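Frade Kitchen Pack, reviewed for a school robotics club
Posted August 26, 2018 by Vsevolod Kravchuk

The box says a beginner can have an arm clearing a counter in 40 minutes. My club in Stumville took 10 sessions, and I'd still call the result shaky.

Frade is an add-on for the Sudeck simulator. You get a set of kitchen objects, a gripper and a scoring script, all for $251. The free objects we used in February looked worse but loaded faster.

The mug is where my students lost patience. The handle is easy to see and hard to grab, and the script wouldn't tell us why a try had failed.
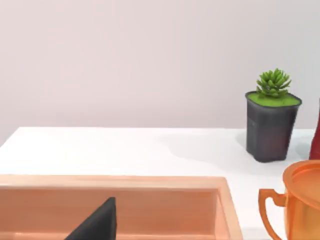 Hurley, the cheaper rival, at least writes a log you can read. It costs $200 and its kitchen is ugly, which my seventh graders didn't mind at all.

The Frade lesson plans are thin, too. Two of them are the same lesson with a new title. I've asked for a refund on the second license and we'll keep the first until spring.

Two and a half stars.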